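4.2 Completion of the vaccination schedule

Of the 2652 children listed in the household registers at baseline, 1820 had a home-based record that an enumerator could read in full. The remaining households had lost the card, held a card with water or ink damage over at least one date field, or reported that the card was kept at the clinic. For these children we used the clinic register where a match could be made on name, month of birth and mother's name. A match was accepted only when all three agreed, allowing for common spelling variants in the two local languages.

The completion measure counts a child as fully covered if every dose due by 12 months was recorded before the child reached 18 months. Doses recorded without a date were treated as received but late. This choice lowers the completion rate in Bunddale, where one of the two outreach teams used a tally stamp in place of a written date for part of the baseline year. We return to the effect of this rule in Section 4.4.

Completion at baseline was lower in Greva than in Bunddale, and the gap was widest for the third dose of the combined vaccine and the first measles dose. Both are given after the period when most mothers in the study area are back at field work. Early doses, which are given at or soon after delivery, show almost no difference between the two districts. The pattern is what one would expect if access at birth is similar and the cost of a return visit is the main barrier, although the register data alone do not allow us to separate travel cost from waiting time.

At endline the gap had narrowed. The change came mostly from Greva, where the Han clinic moved its session start from 10 a.m. to 7 a.m. and added a second monthly session during the planting season. Households within walking distance of the clinic responded more strongly to the earlier start than to the added session. Among households farther away the order was reversed. We read this as evidence that the two changes served different groups, and that pooling them into one treatment indicator, as our registered analysis plan did, hides part of the effect. Estimates for the pooled indicator are reported first in every table, and the split estimates are marked as exploratory.

4.3 Attendance at growth monitoring

Growth monitoring was offered at the same sessions as vaccination but recorded in a separate book. Of the children with a readable home record, 1803 could also be linked to a growth monitoring entry. The link rate is high because the book uses the clinic's own serial number, copied to the back of the card at first contact. Errors in copying were found in a small share of cards and were corrected by hand when the child's date of birth left only one possible match.

Attendance falls with age in both districts. The fall is steep between nine and 15 months and flat after that, which suggests that families treat the measles dose as the end of the visit schedule. Staff in Bunddale told the field team that they do not actively call families back after this point unless the last weight reading was below the reference line. Staff in Greva follow the same practice with one exception: the Emell outpost keeps a wall chart of children under two and sends a message to the village health worker when a child misses two months in a row. Attendance at Emell is higher than at any other site past the age of 15 months, and it was already higher at baseline, so the endline difference cannot be credited to the program.

The play-based session tested in the second half of the year was meant to address the drop. Each session ran for 30 minutes before weighing and was led by the same worker who kept the growth book. Workers received a short guide and a set of small household and play items held at the outpost, and were free to add or replace items as they saw fit. No payment or food was given to the family.
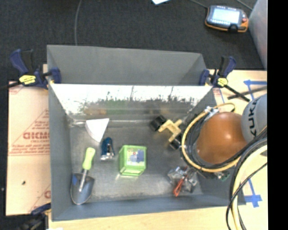 Figure 3. Small objects in a gray bin, with a green-handled garden trowel at left.

Take-up of the session among families already present at the clinic was high, and few left before it ended. Its effect on the number of families who came at all is less clear. Point estimates are positive in both districts and larger for children over 12 months, but the confidence intervals include zero in every specification with site fixed effects. The sample was sized to detect a change in vaccination completion, and with the number of sites available we would not expect to detect a moderate change in monthly attendance.

Two features of the data should be kept in mind. First, attendance is recorded by the worker who leads the session, and a worker who likes the session may be more careful to record it. We compared the growth book with independent head counts taken on unannounced visits and found close agreement, but such visits were made only in the dry months. Second, some families shifted their visit from one site to another within the same district. A shift of this kind raises attendance at the receiving site without changing the district total. District-level estimates are therefore our preferred ones, at the price of lower precision.

4.4 Sensitivity to record rules

We repeated the main analysis under three alternative rules. Under the first, undated doses are treated as timely. Baseline completion in Bunddale rises and the estimated effect of the program there shrinks, while the estimate for Greva is unchanged. Under the second, all children without a home record are dropped. The estimates move very little, though the standard errors grow. Under the third, we set the minimum village size at 500 residents, which removes the most remote settlements in both districts. The split estimates described in Section 4.2 are sensitive to this rule — the effect of the added session loses a large part of its size once the remote villages are gone, as these are the places where it appears to matter most.

None of the three rules changes the sign of the pooled estimate. The second and third rules were listed in the analysis plan. The first was added after the tally stamp problem came to light in February, before endline records had been merged.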